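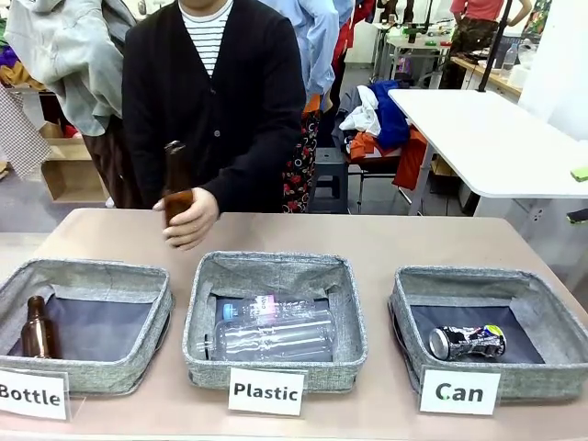
Figura 1. Garrafa de vidro castanho segurada sobre a mesa, com três caixas abertas forradas a tecido cinzento.

Unidade 2. Vidro de embalagem: composição, cor e reciclagem

2.1 Composição
O vidro de embalagem corrente é do tipo sodo-cálcico. A sílica forma a rede; o óxido de sódio baixa a temperatura de fusão; o óxido de cálcio dá estabilidade química. O casco (vidro recuperado e triturado) funde a temperatura inferior à das matérias-primas virgens.

2.2 Cor
O tom âmbar obtém-se com ferro, enxofre e carbono, em condições redutoras. O cromóforo absorve no ultravioleta e no azul, o que protege conteúdos fotossensíveis. O verde resulta em geral do óxido de crómio. O casco misto não serve para vidro incolor: a descoloração só compensa teores baixos de ferro.

2.3 Contaminantes
Cerâmica, porcelana e pedra não fundem no forno e originam inclusões. O vidro borossilicatado altera a viscosidade local. Os metais ferrosos retiram-se por separação magnética; o alumínio, por correntes de Foucault.

2.4 Exercício
A linha de Ledwood recebe 200 kg de casco âmbar com 30 g de cerâmica.
a) Calcule o teor de cerâmica em g/t.
b) Indique em que etapa deve ser feita a rejeição.
Entrega em junho, em folha separada.

Leitura: caderno Skanora, capítulo 2.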